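Planning our first robot bench at Cusari

We roast coffee in a small unit on Ovitz Lane, and this summer we're finally putting money aside for a two-armed bench robot! The fiddly sample work is what we'd love to hand over: beans into mugs, spoons back in dishes, that sort of thing. The gallery follows the work itself, with notes on what each bit means for the budget (our favourite spreadsheet just now, all 26 rows of it).

First up, grey on grey, close to and very soft. Wrist cameras have their own row in the sheet, and we've put down £306 for each arm.
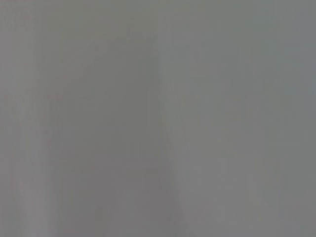
Should we buy or hire for the first season?
Hire, if you can get a decent monthly rate. Toneck quoted us £700 a month with the arms, mounts and a day's training included, and it gives us time to learn what we really need before we spend the big money.

Small glassware went on the task list early, along with mugs and teaspoons. They're cheap things to practise with, and we can't wait to get stuck in. Căpraru came back with £3917 for the bench, the fitting and a spare set of fingers, so that's the number we're saving towards. Delivery is extra, and we still have to ask about the power supply.
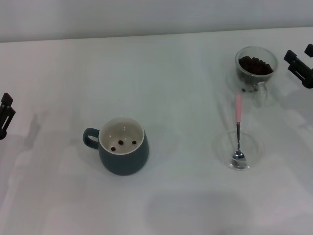

Coffee beans, teal mug, pink-handled teaspoon and two black grippers at the white table.

More pictures in June, once the hire dates are settled.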